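Treltulano Hiking Group
Minutes of the April planning meeting
Upstairs room, 7:15 p.m.
Chair: Gopinath Thampi
Minutes taken by the secretary, who also walked the route last fall and whose remarks are marked as such.

1. Minutes of the last meeting

Accepted with one correction. The minutes said the descent to Rosilance was "straightforward." Several people who were on it asked for the word to come out. It came out, and nothing was put in its place.

2. Summer traverse, Treltulano to Rosilance

The chair presented the plan for the July traverse: up the north valley on the first day, a night at the Rosilance hut, over Nasrallah Saddle on the second day and down to the bus at Trirkham.

The plan gives nine hours for the second day. The secretary asked where nine hours came from. The chair said it was from the sign at the hut. The secretary pointed out that the sign also says five hours to the saddle in the other direction, and that it took our group closer to seven in dry weather with a short lunch. Whoever painted the sign was either very fit or had never been up there.

It was said that we were slow last year on account of the large party. Possibly. The party before that was small and it was slow too.

Agreed: the plan will show eleven hours and leave the hut at 5:30. The chair wished it noted that he thinks this is too cautious. Noted.

3. Chains on the west side of Nasrallah Saddle

The park office has written that the chains below the saddle were "reviewed" over the winter. The letter doesn't say whether anything was replaced. The lower chain was pulling out of its top bolt in September, and four of us reported it at the time.

The chair read the letter aloud twice. Opinions differed on what "reviewed" means. Some were happy to take it as a yes. The secretary was not, and asked that we write back with a plain question: is the top bolt new?

Action: secretary to write. If there is no answer by the end of May, the group goes over the lower pass and adds the extra valley miles.

There was a long discussion about helmets. People who own one are for them.

4. Hut booking

Rosilance will hold bunks for us with a deposit of $100, which is lost if we cancel inside two weeks. Last year the deposit was lost and we then slept on the dining room floor anyway, after coming back a day late. The chair feels the new manager is more flexible. He has spoken to the manager once, by phone.

Agreed to pay. Agreed also to get the cancellation terms in an email before paying, which the chair thought unfriendly.

The hut's website now promises hot showers. No one present had seen a shower there. Members should bring a washcloth.

5. The new map

Copies of the new edition of the valley map were passed around. It is easier to read than the old one and the paper is better. It also shows the red trail crossing the stream at the old bridge, and there hasn't been a bridge there for three seasons. Height of the boulder step above the upper lake is given as 137 feet. The old map had the same number, so it was probably copied over along with the bridge.

The chair proposed that the group switch to the new map. Carried, with two against. Leaders will carry the old one as well until somebody has compared them on the ground.

6. Phone app

A member offered to put the whole route into a trail app so that everyone could follow along. Thanks were given. Questions were asked about battery life in the cold, about signal behind the ridge (there is none from the lake onward), and about what happened on the fall walk, when three phones gave three different places for the turn. The member said that has been fixed in the update.

No decision. Anyone who likes may use it. It doesn't replace reading the map.

7. Route cards and check-in
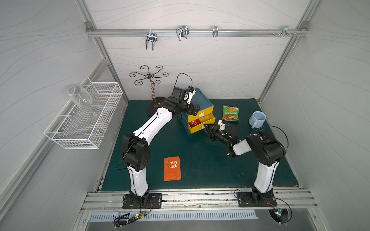
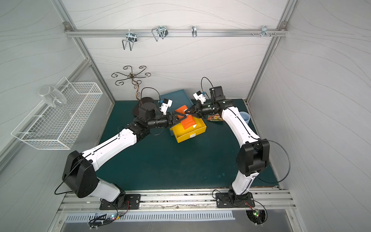
Every party on the traverse will carry a written route card, filled in the evening before and left in copy at the hut. We have agreed this in each of the past few years and it has been done once. The chair believes printed cards will change this. The secretary believes that people who don't fill in a plain sheet won't fill in a printed one either, but is willing to be wrong at the group's expense. On color, white was dropped because the last ones vanished into the snow by the lake. Orange, as on the card between the two black grippers in the second picture, was liked by most of the room, and it ought to show up against rock and grass. The handover was then argued over: the front leader and the back leader should both have hold of the card when it changes hands, one at each edge just as the grippers have it there, and say the turnaround time out loud before either lets go. This sounds fussy. It would have saved us the business at the lake, where each leader was certain the other had it.

Action: chair to get a price for printing. Secretary to draft the wording, short enough to be read with gloves on.

8. Other business

The early bus from Trirkham is in the timetable again for the summer. It was in last summer's timetable too. Members should have a taxi number written down.

Lost property: one gaiter, left leg.

Next meeting in May, same room. The meeting closed at 9:20 p.m.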